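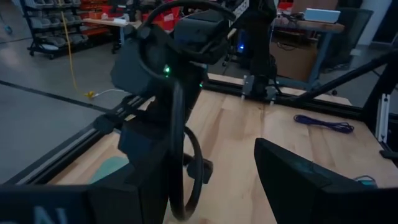 Wrist view, arm over the bench, cable loop hanging below the camera unit.

Wed 20 October
Maxine Tipoki, Sindasstead

Protective stop on the Plenero cell during the overnight repeat test. Log gives joint 5 over-torque at cycle 645 of a planned 4,000. Wrist camera stream dropped 23 ms before the stop, so the camera fault came first and the torque reading followed it.

First guess was a bad driver. Swapped the Tiltico driver board for the spare and reran: same dropout, 34 cycles in. Put the original board back.

Second guess is the cable. The loop below the camera unit hangs nearly down to finger height. With the wrist rolled to its limit the loop can get under the joint housing and pull on the connector. Moved the arm by hand with power off and got it to catch twice, both times on the return stroke. There is a shiny mark on the jacket near the connector. Have not opened it to look at the cores.

Soft limit on wrist roll was widened in March for the tray job and never put back. My change, should have been logged.

Done so far:
Roll limit back to the old value.
Speed capped at a quarter until the cable is replaced.
Tag on the controller — no unattended runs.

Katene has the shorter cable on order. When it comes, clip it at the link as well as at the camera, then rerun from zero. Still can't explain why the torque threshold took so long to trip after the stream went. Will pull the raw joint currents tomorrow and compare the two stops.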